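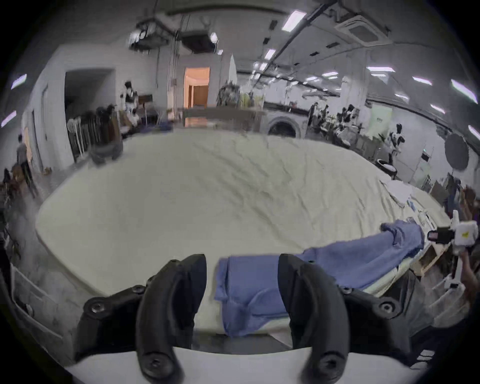

14 April 2018. Crease recovery, Trolcombe cotton, second wash. Line-dried samples again worse than those dried flat. Creasing at this level is easy to judge by eye – the cream-white sheet on the table has creases running right across it and would fail on our scale. The crumpled blue cloth is no use for grading until pressed. Load for 12 minutes at 400 g, then read the angle. Best reading so far 57 degrees, from the Nanalau finish.

Folds made by hand give a softer ridge than the press, as on the blue T-shirt, so keep the two sets apart in the table.

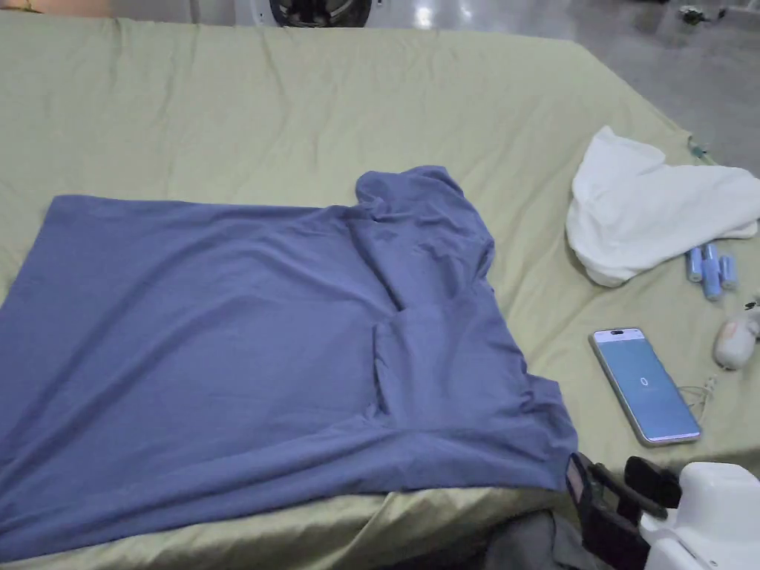

To do

Repeat sample 13 with the Dendcombe softener. Check the room humidity before loading.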